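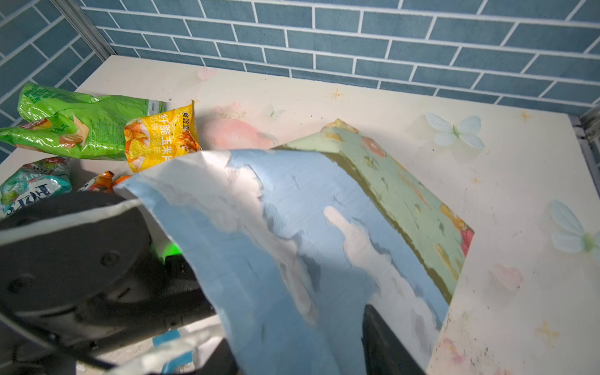 4. Setting up your menu in the Clustum ordering tablet

1. Plug in the tablet and wait for the chime. It takes 60 seconds and can't be hurried by tapping.
2. Open Menu, then Add Dish. Type the name the way you want customers to read it. Spell check does not know "crouton" and will not save you.
3. Enter the price without a currency sign. A missing decimal point turns a 4.95 side salad into a 495 side salad, and someone will order it.

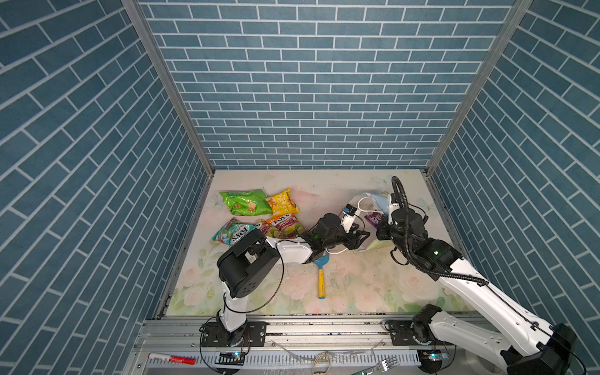 4. Assign each dish to a kitchen printer. Dishes with no printer are accepted, paid for and never cooked.
5. Set your opening hours. Orders placed while you are closed wait in the queue until morning.

Note: The menu holds 279 dishes. If you need more, consider a shorter menu.

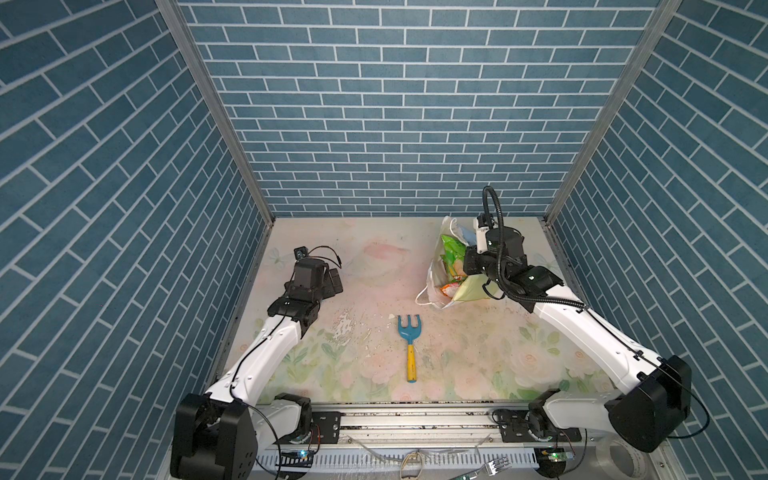 4.1 DELIVERY ZONES

1. Tap Zones and draw a loop on the map with one finger.
2. Enter a delivery fee and tap Save.

Caution: Zones can cross rivers. Drivers can't.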